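Wages at Probert, anyone else still waiting?

siwanp
Joined in June
Third month running that Probert has paid us late. 89 of us on the late shift, and the notice on the door blames the bank. The bank must be very tired by now.
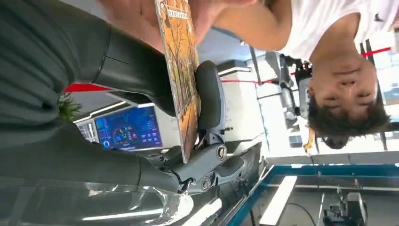 oduor_a
Bultel pulled the same trick before it folded, so get your payslips together now. My old rent book was what got me through the hearing. Keep everything — even a thin thing with an orange cover like that one could be your whole case.

kettle89
Or it was a slow bank. Not every late payment is a collapse.
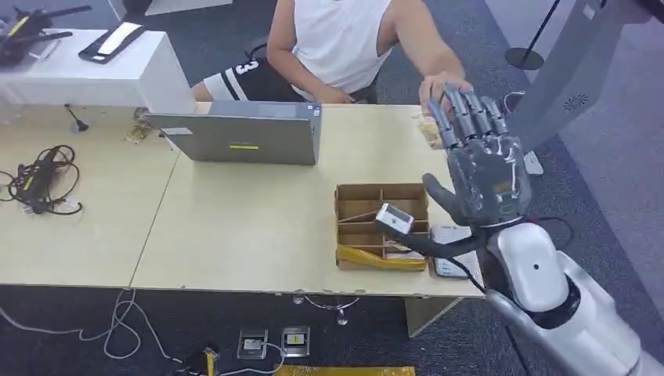

siwanp
Three slow banks in a row, kettle. My landlord has been told and he is not moved by the poetry of it. I'm £600 short and the food bank has a queue.

kettle89
Fair enough. I still say walking out hands them the excuse they want.
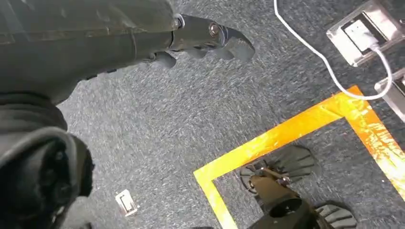 Grey speckled carpet, dark gripper over it.

oduor_a
Who said walk out? Turn up, clock in, write it all down. Rusora staff did that and 16 of them got paid.

wiltitus_fan
16 out of how many, though?

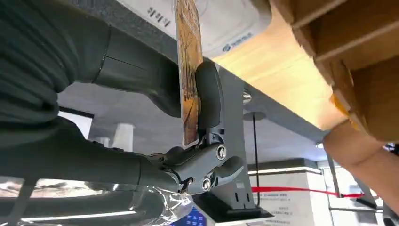

oduor_a
Not enough. More than at Bultel.

siwanp
Meeting is 13th February, back room of the Wiltitus club, Siwan Penry on the door — me, unpaid as usual. Kettle, you're welcome too. Bring your own tea bags.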